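Wer räumt die Kiste ein?

Lesezeit: 3 Minuten

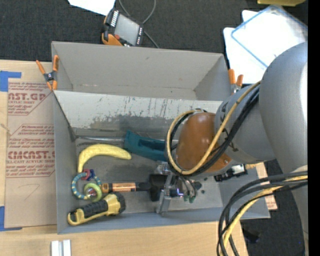 Die Arbeit sei leichter geworden, seit der Arm sortiert, sagt Valquíria Sampaio, nur sei es eben nicht mehr ihre. Sie habe früher gepackt, jetzt warte sie, bis er stehen bleibt.

Ich habe diesen Satz aus dem Retourenlager von Stodik mitgenommen und werde ihn nicht los. In der Firmenpräsentation heißt das Vorhaben Zivis und verspricht »Entlastung am Arbeitsplatz«. Entlastet wird dort tatsächlich jemand. Mir ist bloß nicht klar, wer.

Eine Taschenlampe, ein Hammer, eine Banane, ein Kinderspielzeug: Für einen Menschen ist so eine Mischung ein Griff nach dem anderen, ohne Nachdenken. Für die Maschine ist jedes Teil ein Problem, und für jedes Problem muss jemand danebenstehen. Im Lager arbeiten 135 Leute, 20 davon sind seit Dezember »Prozessbegleitung«. Sie legen Ware zurecht, quittieren Störungen am Bedienpult und schreiben auf, was schiefging. Mehr Geld gibt es dafür nicht. Die Schicht dauert so lange wie vorher.

Man rechnet uns 783 Teile pro Schicht vor. Wie viele davon vorher von Hand zurechtgelegt wurden, steht nicht dabei. Ich habe zweimal gefragt und zweimal dieselbe Broschüre bekommen.

Gegen Maschinen habe ich nichts. Wer sieben Jahre lang schwere Kartons gehoben hat, soll das abgeben dürfen. Aber dann möge man bitte auch über das Übrige reden: über die Pausen, die sich jetzt nach dem Takt des Arms richten, und über Protokolle, aus denen sich nebenbei ablesen lässt, wie schnell jemand quittiert. Im Werk Fetamstead soll das Ganze im Winter ebenfalls anlaufen. Gefragt hat man die Belegschaft dort bisher nicht.

5. September 2024

Kontakt | Impressum | Datenschutz | Nach oben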